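Wirnum Allotments Water Project
Second progress report to the Hamdan Fund
Prepared by Raghda Nasrallah, March 4, 2021

You asked for something shorter than last time, and Khalil Azar has hidden the appendices.

The trench from the Brevell Lane standpipe is dug for 173 metres and refilled for rather fewer. The contractor, Londarora, hit a layer of Victorian rubble at the top end and charged us for the discovery. We have disputed the charge and been sent a second copy of the invoice, in colour.

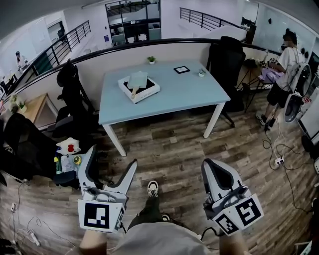

Three of the five shared taps are connected. The fourth is waiting for a valve that has been in transit long enough to have seen more of the country than we have. Lok-yiu Liao rings the supplier each morning and is now on first-name terms with the hold music.

Spending to date is £1132 on pipe and fittings, against a budget line that assumed pipe would cost what it did when we applied. The overspend has been met from the signage budget, so plot holders will have to recognise a tap by its appearance.

Of the 69 plots, 40 have returned the watering survey. Most want taps nearer to their own plot and further from their neighbour's. Hina Rizvi is redrawing the map for the last two taps and has asked to be left alone with it.

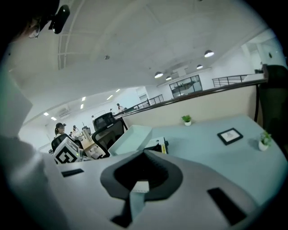
The hosepipe rules remain in draft. Nizar Bitar's version runs to nine pages and defines "hose" twice, differently. We expect to agree a single page before the end of March.

We request release of the second payment and a four-week extension for the top end. The valve may travel separately.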